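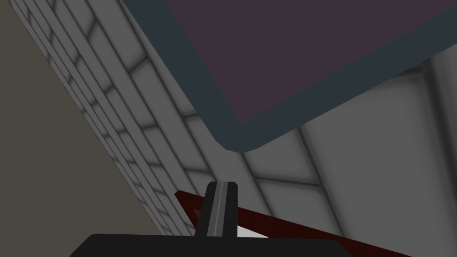
Fig. 3. Panel and tiled wall, from a low position

3. First use of the Nonier slow cooker

Please read this section completely before you cook the first meal. It is valid for the Nonier models with the ceramic pot. For the small model with the metal pot, see the separate sheet.

3.1 Cleaning before first use

1. Remove all paper and plastic from the pot, the lid and the heating base.
2. Wash the pot and the lid with warm water and a little dish soap. Rinse well.
3. Wipe the heating base inside and outside with a damp cloth. Let it dry for one hour with the lid off.
4. Put the pot into the base and turn it a little to the left and right. It must sit flat and must not rock.

CAUTION: Never put the heating base in water. Unplug it before every cleaning.

3.2 First heating

During the first heating you may notice a light smell. This is normal and it goes away.

1. Place the cooker on a flat surface that can stand heat. Keep a hand's width free on all sides.
2. Fill the pot with 1000 ml of cold water. Put on the lid.
3. Connect the plug directly to the wall outlet. Do not use an extension cord.
4. Turn the knob to HIGH and leave it for two hours. Open a window.
5. Turn the knob to OFF, unplug, and wait until the pot is cool enough to touch. Pour out the water and dry the pot.

Note: If the smell is still strong after the second heating, stop using the cooker and write to the service desk in Kulasville. Please give the serial number, which is printed under the base.

3.3 Test meal: oatmeal with apples

We recommend a simple breakfast as the first meal. It shows you how fast your cooker works, and a mistake does not cost much. The recipe is from Biljana Grgić of our test kitchen.

You need 114 g of steel cut oats, 700 ml of water, two apples, a little butter, salt and cinnamon.

1. Rub the butter on the bottom and the sides of the pot, up to the middle.
2. Peel the apples and cut them in small pieces. Put them in first.
3. Add the oats, the water, a pinch of salt and the cinnamon. Stir one time.
4. Put on the lid and set the knob to LOW. Cook for six hours.
5. Stir well before serving. If the oatmeal is too thick, add warm milk by the spoon.

Note: With the Rekden glass lid (sold separately) more steam stays inside. Use a little less water, or cook the last half hour with the lid open by a finger.

Do not use rolled oats for this recipe. They become too soft in six hours.

CAUTION: The pot stays hot for a long time after the knob is on OFF. Use oven gloves on both handles. Do not set the hot pot on a cold stone counter and do not pour cold water in it.
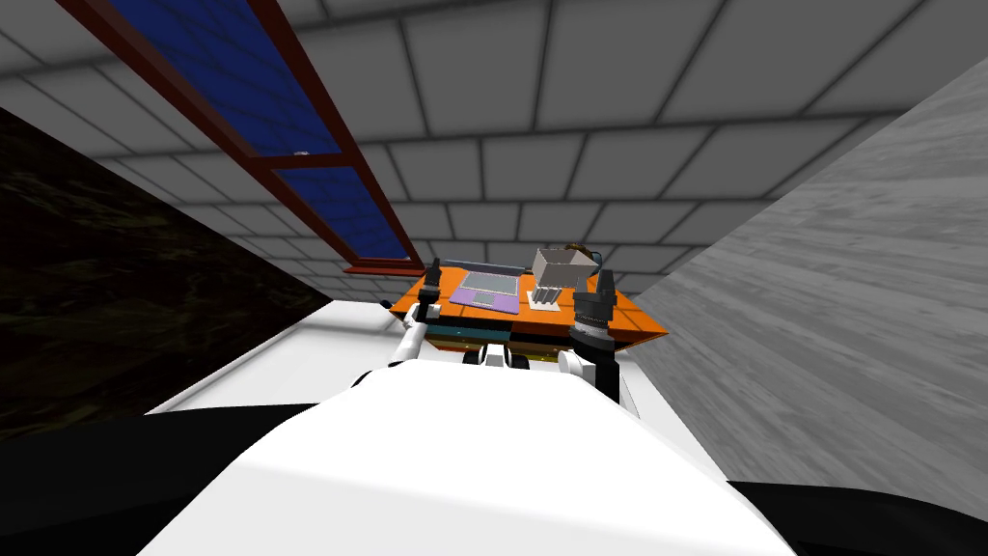
3.4 Filling amounts

Fill the pot at least to one third and at most to three quarters. For the medium pot, the smallest amount is 900 ml. With less food inside, the edges can burn even on LOW.

Frozen meat must be fully thawed before it goes in the pot. Dry kidney beans must be soaked and then boiled on the stove first.

Section revised 18 December 2021, B. Sorensen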